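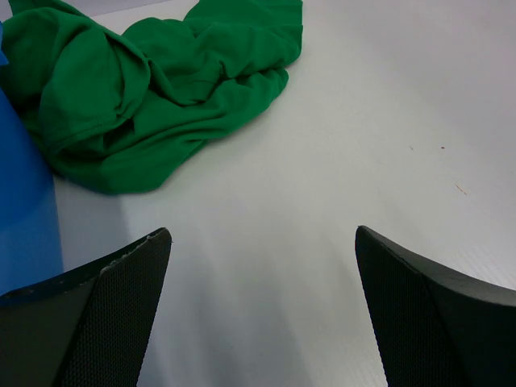
2020-11-26

Laundry folding, second evening. Started with the green one, left in a heap on the white table since lunch. Soft fabric, holds every crease. Shaking it out by the shoulders gives a flatter result than smoothing from the middle. Seam lines matched on the third attempt.

Weighed it afterward on the kitchen scale: 171 g. The gray one from Usano came to 246 g and folds better, probably because it is stiffer.

Hafþór Østergaard called about the shelf. He wants the depth before he cuts anything. Folded stack is too wide by 2 cm, so either the shelf changes or I fold the sleeves further in. Will try the sleeves first.

Out of detergent. Putine closes early, go before work.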